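Hi! If you're reading this you've probably been handed the Roltbridge table-clearing data and told to "have a look". I'm Diarmuid McGrath, I look after the data side of the robotics club at Roltbridge, and I wrote this so I'd stop answering the same four messages every August.

# prarnura-tabletop

Prarnura is our club's project for the litter-sorting event. The idea is pretty simple: a table covered in rubbish, a gripper, and as little table covered in rubbish as possible when the timer runs out. We collect demonstrations by hand with the hand-held grippers, then train on them and see what the arm makes of it all.

## What you get

| Thing | Number |
|---|---|
| Episodes | 2304 |
| Episodes held back for testing | 199 |
| Grippers per episode | 2 |
| Longest episode | 96 seconds |

The held-back episodes are included in the 2304, so please don't add them together (I've seen it in a club report already). They live in `test/` and everything else is in `train/`. Every episode has its own folder with the video, the gripper widths and a little `notes.txt`, which is sometimes blank and sometimes a full paragraph of someone's feelings about sticky tape.

## What's on the table

Wrappers, mostly. We asked everyone to bring in clean, dry rubbish from home and people really came through, so there's a good spread of paper, cardboard, clear plastic and odds and ends like disposable face masks. All of it goes on a white tabletop, which makes the coloured bits easy for the model and the clear bits horrible. I'd love to do a second round on a darker surface, but that's a job for whoever takes over from me.

The rules we gave people collecting were short:

- one item per grasp
- don't slide things off the edge, pick them up
- if you drop something, carry on and pick it up again
- stop recording when the table is clear or you've had enough 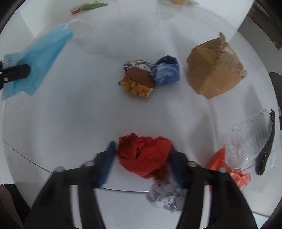

Crumpled paper was everyone's favourite to grab. It squashes between the fingers, it's bright, and you can come at it from nearly any side. Flat cardboard is a different story! You need to get a finger under a corner or find a fold, and new members tended to poke at it for ages before working that out. I've left those slow attempts in. They're a bit painful to watch, but the model seems to pick up the nudging behaviour from them and I reckon that's worth having.

Face masks are the other tricky one. The ear loops catch on things and bring the neighbours along for the ride, so an episode labelled as a single pick can end up moving half the pile. Where I noticed it, I added `tangled: true` to the metadata. I didn't watch every episode right through, so treat that flag as "definitely tangled" when it's there and "who knows" when it isn't.

## Labels

Each grasp gets one of these:

- `paper`
- `card`
- `soft_plastic`
- `hard_plastic`
- `fabric_like` (masks go in here, after a long argument)
- `other`

Wrappers that are part paper and part foil were labelled by whatever they looked like to the person doing it. Sorry. If you want to be strict about it, merge `paper` and `soft_plastic` and your life gets much calmer.

## Loading it

```
python tools/load.py --split train --labels all
```

If that complains about a missing index, run `tools/build_index.py` first. It's slow on the club laptop and fine on anything else. Keane is our training code and lives in its own repo. Use the main branch, as the older one expects the gripper widths in centimetres and these are in millimetres. I lost an entire evening to that.

## Known problems

- Clear plastic against white is hard to see, even for people. Expect the labels to be a bit patchy there.
- The fingers go blurry close to the lens. Please don't try to fix it by sharpening, we had a go and it made things worse.
- Anything near the rim is underrepresented. People like starting in the middle.
- Some early episodes start a moment before the person is ready, so you get a bit of waving about. Trim it if it bugs you.

## Using and sharing

Club members can use it for whatever they like. The folks at Corneck have a copy too, and we've agreed to swap results once both teams have competed. If you're from another school and want it, open an issue and tell me what you're planning. I'll nearly always say yes, I'm just nosy.

## To do

- [ ] finish the `tangled` flags
- [ ] darker table
- [ ] spell-check the label guide (it says "carboard" the whole way through)
- [x] write the README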